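Lungile Zulu
13 November 2021

A few posts on our allotment research in Mersha, now the fieldwork is done. Mostly for people who asked what an urban studies student does all day. 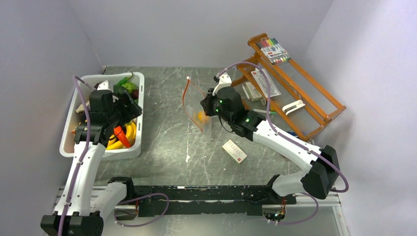
Long green peppers and other produce in a white bin.

The question was simple enough. When a city council sells land that residents have been growing food on, who turns up to object, and what do they say the land is for? I picked Mersha as the sale there was already under way.

The site is called Silline. It has 71 plots between the old canal and the bus depot. On the council's maps it is marked as vacant until the late nineties, although people had been digging there well before that.

I read 143 written objections in the planning file. Most were a page or less. Several were handwritten and had been scanned sideways, so that took a while.

I expected food to come up most. It does come up, but the word I kept underlining was "path". People use the track through Silline to get to the school and the clinic without crossing the ring road. Plenty of the objectors have never held a plot.

This matters for how we write about these protests. The newspapers called it a gardeners' campaign. In the file it reads more like a dispute over a right of way that gardeners happened to organise.

The council's case rests on housing need, and I don't think that should be waved away. The waiting list stood at 3201 households when the plans went in. Two of the people I interviewed were on that list and had also signed an objection. They saw no contradiction and explained why at some length.

The comparison site is Skurkeo, across the river. Similar size, similar age, sold with hardly a letter sent. The difference I can document is that Skurkeo was fenced and had one gate with a key. People living next to it told me they didn't know what was behind the hedge.

I'm careful with that. It is two sites in one city, and Skurkeo was sold under an earlier council with a shorter consultation period. The fence is part of the explanation at most.

On method – I walked the Silline track with anyone who was willing and let them talk. Sitting indoors with a list of questions got me much thinner answers. Transcribing wind noise is the price.

Next is the chapter on Clamell, where residents bought the land themselves through a trust. I have the minutes but not yet permission to quote from them.

The draft goes to my supervisor in December. If you lived near Skurkeo before the sale and remember the consultation, or remember not hearing of one, please message me. Names are left out unless you want yours in.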